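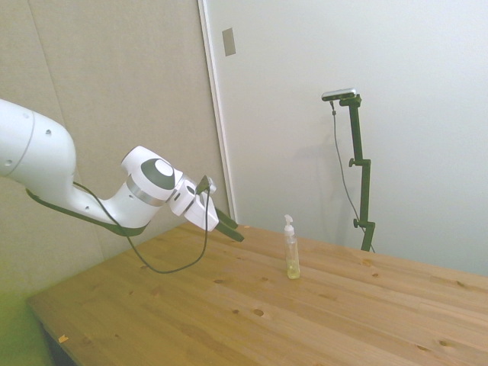

Stimano Applied Robotics Group, Brumton site: Guides for staff and students

How to set up and run the bottle demonstration on an open day

Last revised 05/01/2019

These notes are for anyone running the tabletop arm when visitors come to the Brumton site. They cover the short demonstration in which the arm picks up a pump bottle and puts it down again. The Worku display in the next room has its own sheet.

Allow an hour before the doors open. If you have not driven the arm before, book a practice slot in the week before the visit.

What you need

The arm, with the two-finger gripper fitted
The wooden table
A clear pump bottle with a little liquid in the bottom
A second bottle, same size, kept in the drawer
The depth camera on its stand
The laptop with Grirero installed
Floor tape and the rope barrier

Setting up

1. Wipe the table and let it dry. Take everything off it that is not part of the demonstration.

2. Put the camera stand behind the table with the camera facing the tabletop. Tighten both knobs on the pole by hand. Run the camera cable down beside the pole.

3. Look at the cable that hangs from the wrist. It should hang in a loose loop with enough slack for the wrist to turn. If the loop drags on the wood during the test run, stop and clip it higher up the arm.

4. Lay the floor tape 2000 mm from the table edge on the visitors' side and put the rope barrier on it. The measurement is in the site safety plan, so please do not move the tape closer for small groups.

5. Start Grirero and load the file called "bottle open day". Send the arm to the ready position, with the fingers open above the table.

6. Stand the bottle upright, beyond the fingertips. Keep the pump top on. Leave only a little liquid inside: a full bottle is heavier than the saved grip setting allows for.

7. Run the whole sequence 2 times at low speed with the room clear. If both runs finish cleanly, you are ready.

Running the demonstration

Work with a partner. One person stays at the laptop with a hand near the stop button, and the other talks to the visitors. Swap over at the break.

Tell the group what the arm is going to do before you start it. Say that the camera finds the bottle and that the arm plans its path from there. Then press Run and let people watch. Most questions come while the arm is moving, and it is fine to say you will answer when it stops.

After the first run, ask a visitor to point to a new place for the bottle. Pause the arm, move the bottle yourself and run it again. Visitors stay behind the barrier the whole time, including school groups.

Maximum group size is 13. Larger parties should be split, with the second half sent to the Worku display first.

If something goes wrong

The camera does not find the bottle: check for strong light on the clear plastic. Close the blind, or turn the bottle a little, and try again.

The fingers push the bottle over: press Stop, stand it back up and return the arm to ready. If it leaks, use the second bottle and dry the table first.

Grirero shows "no depth": unplug the camera cable at the laptop end, wait ten seconds and plug it back in.

Closing down

Send the arm to park, switch it off at the controller and put both bottles in the drawer. Leave the stand where it is, as the June visit uses the same layout. Write the number of runs and any faults in the log book by the door.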